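What a Towel Knows: Folding, Thickness and Drying in Everyday Terry Cloth

Project report, Introduction to Household Textiles
Group members: Viorica Hodžić, Chidubem Oyelaran, Gopinath Arumugam
Course instructor: Murali Sundaram

Why towels

Our assignment was to pick one cloth object that everybody owns and study it for half a semester. The other groups went for jeans, tents and a wedding sari (very jealous of that one). We picked the towel, and we would do it again! Terry cloth is a great material to study because so much of it can be checked with your own eyes and fingers. You can pull a loop, press a fold, pour water on it and learn something each time.

We started with three questions. Does the way you fold a towel change how flat it stays on a shelf? Does the flat woven band near the end help or get in the way? And how much longer does a damp towel take to dry when it is folded than when it is spread out?

Materials

We compared towels of two makes, which we call Mutia and Grorkico after the names on the receipts. The Mutia towels are the softer ones and have longer loops. The Grorkico ones feel firmer and hold a crease better. Everything was washed once before we began, no fabric softener, and dried on a line. Chidubem wanted to add a waffle towel from home but it shrank in that first wash and we left it out of the results. It is mentioned again in the last section.

For the folding surface we used a wooden table with a pale top. We tried a glass desk first and the towels slid all over it. Wood gives just enough drag that a corner stays put while you bring the other one across, and the long lines in the grain are handy when you want to judge whether an edge is straight.

Folding method

We tested two folds. The first is the plain half fold: long side over, press, short side over, press. The second is the band-out fold, where the last turn leaves the woven border lying along an outside edge. Viorica's grandmother folds this way and it makes a very handsome shelf.

For both folds we used the same steps. Lay the towel out and smooth it from the center with flat hands. Pick up by the corner, never by the middle, and let the rest hang before bringing it over. Lower it slowly so air gets out. Line up the edges, then press along the fold with the side of the hand. If a corner ends up short, open that one turn and do it again. Pulling on the short corner only drags the loops and makes a lump inside.
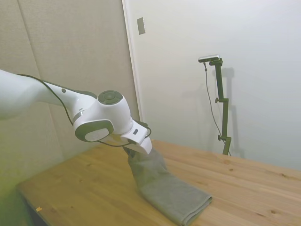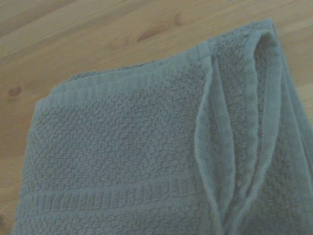
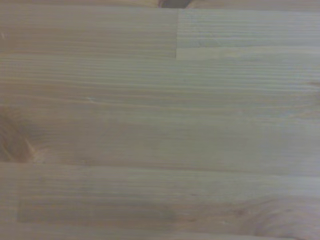
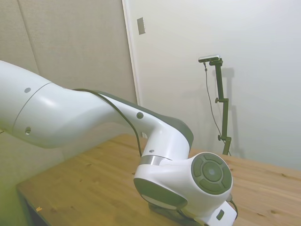
Household Textiles / Student Projects

What we found about the border band

This was our favorite part. The band on a terry towel is woven flat, with fine ribs where the rest of the cloth has loops. On the folded blue-gray towel you can see the two textures right next to each other, the ribs running along the slanted edge and the pebbly terry starting just under them. Once you have noticed this on one towel you go home and check all of your own. (We all did.)

The band is thinner than the terry, so a stack with all the bands on one side leans toward that side. With the band-out fold our stack of 9 towels had a clear lean by the top. Turning every other towel around fixed it completely. With the plain half fold the stack was a bit taller but stood straight however we placed the towels.

The band also makes a good guide. Its ribs run parallel to the edge, so if they look crooked, the fold is crooked. Gopinath got so fast at reading them that he stopped checking his corners, and his folds were still the neatest in the group.

What we found about corners

Picking up by one corner makes a towel twist. The weight hangs under a single point and the cloth gathers into a kind of rope, with the rest spreading out below. It looks like trouble, but a twisted corner usually opens again if you lower it slowly and let the lower part touch down first. If you drop it, the creases get trapped and you have to smooth the layer all over again. Two corners at once is easier for a big bath towel. For a hand towel one is fine.

Drying

For the drying test we wetted each towel with 100 milliliters of water, spread evenly with a spray bottle, and left it in the same room with the window closed. Every towel was checked by touch, and weighed when the scale was free. The Grorkico hand towel laid out flat felt dry to the touch after 90 minutes. The same towel folded in half twice was still damp in the middle when we had to lock up for the evening, so we only know it takes longer than that. The Mutia towels were slower in both positions, and we think the longer loops are the reason.

We would like to repeat this part with a proper scale. Ours goes up to 2000 grams and jumps between readings on anything light.

Problems and next steps

Our pressing was uneven. Three people press three different ways, and a fold made by Chidubem is flatter than one made by the rest of us. Next time one person should do all the folding for a test, or we should use a weight.

We also want to bring the waffle towel back. It has no loops and shrank a lot, but it dried amazingly fast on the line and we would love to know how it compares once it has been washed a few more times.

Thanks to Venkatesh Subramaniam for lending us the spray bottles and for reading the first draft.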